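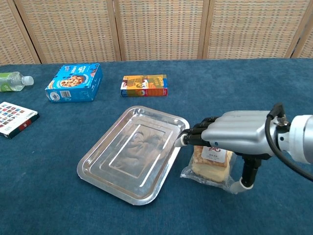 # Bolwood snack table

Hi! I'm Cirilo Zepeda, and this folder is my running record of the snack table (blue cloth, folding screen behind it, foil tray in the middle). It started in February as a couple of notes on my phone and, well, it grew.

## What's in here

- `photos/` has 324 pictures of the table
- `items.csv` has one row per snack or drink, with the kind of packaging
- `notes.md` is me rambling about layouts

## Labels I use

| label | meaning |
|---|---|
| `bread` | sliced bread or cake in a clear bag, I don't split them |
| `box` | cookie boxes, small snack boxes, flat boxes |
| `bottle` | plastic water bottles |
| `tray` | the foil tray, full or not |

Bread bags are the annoying ones! All that crinkly plastic catches the light, so I tag the bag and leave the contents as a guess. I went back and relabeled 30 of them on 8/28/24, and 2 still say `unsure`.

## To do

- [ ] decide if flat boxes deserve their own label (leaning yes)
- [ ] fix the 3 rows in `items.csv` with no packaging
- [ ] merge the Olmedo layout notes

Spot a bad label? Send me the file name and I'll fix it.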